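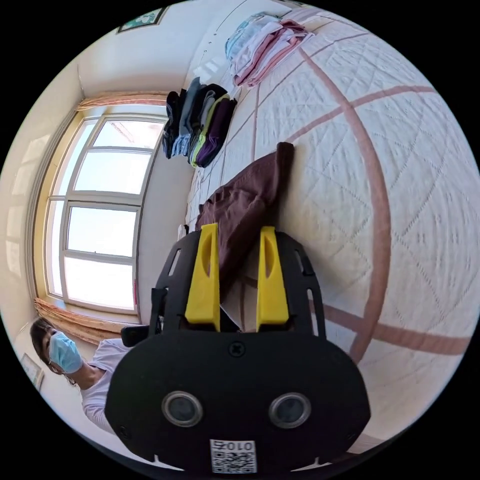
Tri des vêtements, suite. J'avais dit que je raconterais au fur et à mesure, alors je raconte.

Tout passe par le lit. J'ai essayé par terre, j'ai essayé sur la table de la cuisine, on finit toujours par revenir au lit : c'est la seule surface assez grande et elle est à la bonne hauteur pour le dos.

Je laisse le couvre-lit matelassé. Il est blanc à rayures, donc tout ce qui est foncé se voit tout de suite. Le marine et le noir, sur un drap sombre, je les confonds une fois sur deux.

Deux groupes pour l'instant. Les foncés : marine, gris, noir, vert olive, un peu de violet. Les clairs : bleu pâle, blanc, rose. Les clairs restent en pile normale, les foncés je les mets sur la tranche, en rang, comme des dossiers.

La tranche, c'est Chae-won Ko qui m'a montré ça quand on partageait l'appartement. Au début je trouvais que c'était du temps perdu. Maintenant je ne sors plus un pull du dessous en faisant tomber les cinq autres.

Ma façon de plier un haut : à plat, face contre le lit, les deux côtés vers le milieu, les manches rabattues dans la longueur, puis en deux, puis en trois. Si ça tient debout tout seul c'est bon. Si ça s'ouvre, on recommence en serrant moins.

Les grandes pièces en tissu, je les garde pour la fin. Je les pose au bord du lit, ça pend un peu, tant pis. Le marron foncé m'énerve, il attrape toutes les peluches.

Pour ceux qui demandent : je fais ça de jour, rideaux ouverts. Le soir avec le plafonnier je ne vois ni les taches ni les trous de mites. J'ai remis au placard un gilet troué deux hivers de suite comme ça.

Le masque, c'est pour la poussière. Les affaires d'hiver sorties du haut de l'armoire me font éternuer pendant une heure sinon.

Combien je garde ? Je n'ai pas de règle. Roland Cropper m'avait conseillé de retourner les cintres et de donner en avril tout ce qui n'a pas bougé. J'ai tenu 13 jours.

Ce que je donne part jeudi. Un sac pour ma sœur, le reste au dépôt de la rue d'à côté, qui prend aussi le linge de maison s'il est propre et plié.

Question boîtes : j'en ai acheté deux chez Skelby, trop profondes. Les vêtements sur la tranche basculent dès qu'on en retire trois. J'ai calé le fond avec une serviette roulée, ça va.

Prochaine étape, les chaussettes. Je repousse depuis mars. Si quelqu'un a une méthode pour les dépareillées autre que le sac « on verra », je prends.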